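Home News Projects Events About us Contact

Soltarholm workshop teaches robots to handle cord by hand

Robots can lift boxes all day, but a soft cord is still a hard problem for them. At the Soltarholm workshop, the company Jovham has started to collect demonstrations in which people do the job themselves, with a gripper in each hand, so that a robot can later learn from the recordings.

The project has the name Kukitz. It began in July with simple tasks, such as putting cups on a shelf and closing drawers. Now the team has moved to cord, which changes its shape every time it is touched. The goal is that a two-armed robot can find a free end, open the loops and lay the cord in a tidy bundle.

The person who gives the demonstration does not touch the cord with the fingers. All contact goes through the grippers, because the robot will have only grippers too. One tool usually holds the cord down while the other one pulls, and the two change roles several times before the task is finished.

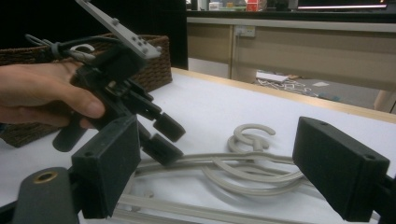 Two hand-held grippers at work over a tangle of light gray cord at the Soltarholm workshop.

Until now the project has saved 1,427 demonstrations of all tasks together. Of these, 83 are with cord, and the team says this number must grow a lot. A cup can be picked up in a few ways only, but a tangle is different each time, and the robot needs to see many of them.

Earlier the company also tried remote control. In that method the operator sat at a desk and moved the robot arms with two handles. It worked well for boxes, but with cord it was slow and tiring – the operator could not feel when a loop was pulled too tight. With the tools in the hands this feeling comes back, at least partly. Remote control is still used at the end of the week, when the robot tries what it has learned and a person must sometimes correct it.

New demonstrators get 70 minutes of training before their first recording. They learn to move calmly, to keep both tools above the table and to start again if the cord falls to the floor. Recordings with mistakes are not always deleted. If the person makes a mistake and then repairs it, the recording is kept – the robot should know how to repair also.

A second group, at the Vương laboratory, will receive the same tools this fall and repeat the cord task with thinner material. Jovham plans to compare the results of both places before it decides about the next task, which may be folding of small towels.

The Soltarholm workshop is open to visitors every Wednesday from 3 p.m. Registration is not necessary, but groups are asked to call first.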